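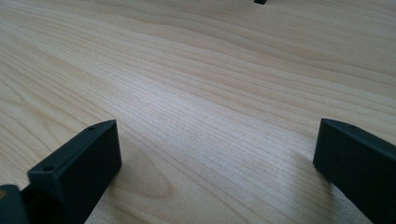
*Last changed: October 10, 2023*

So my shoulders are killing me, and I did it to myself with spice rack stuff. I've been helping Zineb with the Morsy recordings since September, and I still get a little thrill every time I pick up the grippers. You hold one in each hand, you do the chore, and the recording goes off to teach the robot how it's done. No joystick, no code -- just me, tidying up jars like it's a Sunday at home!

Our target for this task is 200 good runs. We have 50. Máté checks them afterward and threw out 13 of mine (ouch) for going too fast. I thought I was being efficient, but he says I move like someone late for a bus, and the robot would learn that too.

The top shelf is the hard part. With your own fingers you'd just feel your way in, but with the gripper you have to look, line up, look again, and then let go gently.
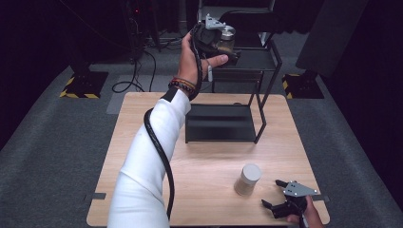 *Small jar, top shelf, left hand. The big container is still down on the table.*

My other bad habit is forgetting my right hand. It just sort of hangs there, half open, while the left one does everything. Zineb wants both hands to have a job, so we're trying a new order next time: big container first with the right, small jar second with the left. I practiced it in my kitchen last night with salad tongs and only dropped the paprika once.

Also, if anyone has a good stretch for the back of the neck, please leave it in the comments.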